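Sanholm House, Jirville
Interior condition and safety inspection: ground and first floor
Checklist with comments

Date of visit: 11/6/25
Inspected by: Declan Geraghty
Weather: dry, light wind
Occupied at time of visit: yes
Rating used: S = satisfactory, M = monitor, A = action needed, N = not inspected

1. ACCESS AND ESCAPE ROUTES

1.1 Front entrance, step and threshold. S
Threshold strip firmly fixed. Step edge worn on the left side but still within tolerance.

1.2 Rear exit. A
Bolt at foot of door stiff and could not be drawn with one hand. Clean and ease, then retest. If it remains stiff, replace with a bolt of the same throw.

1.3 Corridor width, ground floor. M
Clear width reduced to 1000 mm beside the meter cupboard by a coat rail. Acceptable for the present number of occupants. The rail is not to be extended.

1.4 Escape signs. S
All legible from the corridor. Sign at the stair foot refixed since the previous report.

2. STAIRS

2.1 Treads and nosings. A
Nosing loose on tread 4, counting from the bottom. Screws are present but have lost their grip. Plug and refix. Do not glue only.

2.2 Handrail. S
No movement at the brackets under hand load.

2.3 Balusters. M
One baluster at the half landing turns in its socket. Gap between balusters unchanged. Pin it when the painter is next on site.

2.4 Stair lighting. S
Both switches work the same fitting, top and bottom.

3. DOORS

3.1 Self-closing action, corridor doors. A
Kitchen door stops short of the latch when released from a small angle. Brunner closer fitted. Adjust latching speed first; if there is no improvement, check the arm for wear. The other corridor doors close fully from any angle.

3.2 Gaps at head and sides. S
Even on all leaves checked. Slight rubbing at the head of the store door, no action.

3.3 Hinges. S
Screws tight. No metal dust below the knuckles.

3.4 Smoke seals. M
Seal on the kitchen door painted over for a short length. Replace that length when the closer is adjusted.

4. ELECTRICAL (VISUAL ONLY)

4.1 Consumer unit. S
Cover secure, circuits labelled. Nothing stored in front.

4.2 Sockets and switches. M
Socket plate in the rear office cracked at one corner. No live parts exposed. Replace at the next electrical visit, and not later than December.

4.3 Extension leads. A
Two leads plugged one into the other under the desk in the front office, feeding a heater marked 3000 W. Heater taken out of use during the visit with the occupant's agreement. It should be plugged directly into a wall socket or removed from the building.

4.4 Portable items. N
Test records held elsewhere. Copy requested.

5. HEATING AND VENTILATION

5.1 Radiators and valves. S
No drips at the unions. Valve head missing in the upper store, low priority.

5.2 Extract fan, first floor. M
Runs, but holds a sheet of paper only weakly. Clean the grille and the duct outlet before considering a new fan.

5.3 Carbon monoxide alarm. S
Sounds on test. End of life date on the rear label has not been reached.

6. WALLS AND CEILINGS

6.1 Plaster, general. S
Tapped at shoulder height and above on all outside walls. No hollow areas apart from 6.2.

6.2 Plaster, stair wall. M
Hollow sound over an area the size of a dinner plate. No crack at the edges. Mark it in pencil and tap again at the next visit. If the area has grown, cut back and patch.

6.3 Damp readings. S
Vulla meter used, pin type. Readings low at skirting level throughout, including the north corner which was treated earlier.

6.4 Ceiling finish. S
No sagging or staining. Loft side not seen.

6.5 Paintwork. S
Sound where checked by hand. No chalking.

Interior views: door and ceiling, then wall surface twice.

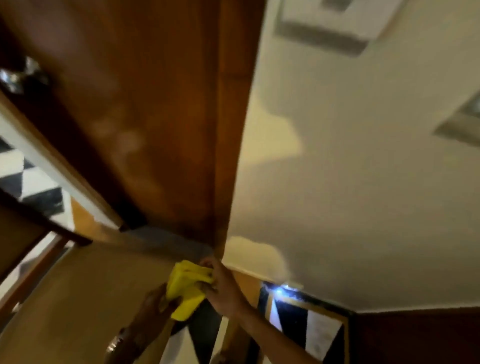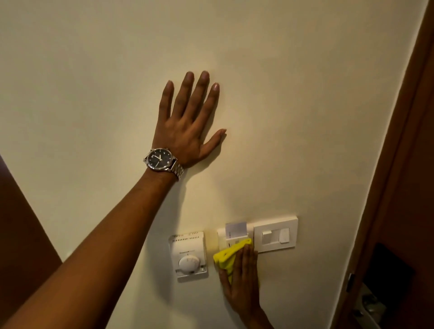
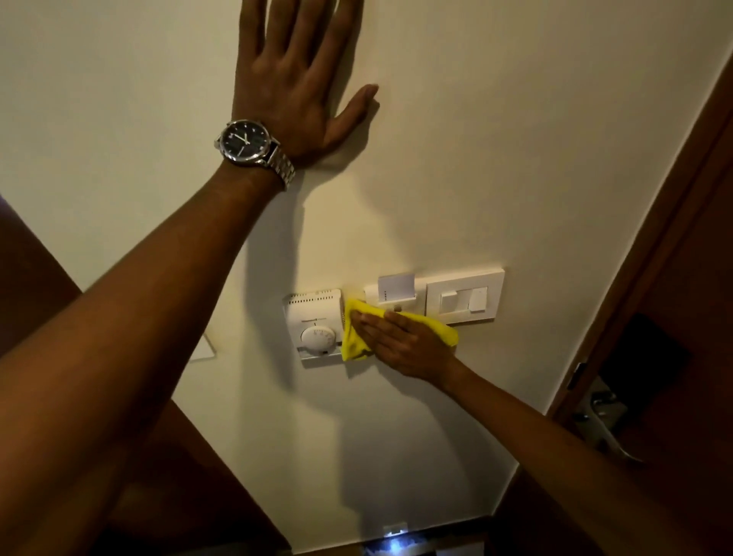

Comments received on the draft

Femi wrote that the kitchen closer had been adjusted once already and had drifted back within a month, and asked for 3.1 to specify a new arm straight away. The oil seal should be looked at too, in Femi's view, as there was a dark streak down the face of the door when it was last cleaned.

Inspector's response: accepted in part. Item 3.1 stays at A. Check body for oil loss before any adjustment. If oil is present, replace the complete closer, as a new arm will not cure it.

7. ACTIONS IN ORDER OF PRIORITY

4.3 Heater and leads: immediate
1.2 Rear exit bolt: within 2 days
2.1 Loose nosing: within 2 days, tape and warning notice until done
3.1 and 3.4 Kitchen door closer and seal: one visit
4.2 Socket plate: by December
All M items not listed: recheck at next inspection

Signed: D. Geraghty
Copy to: site file, front office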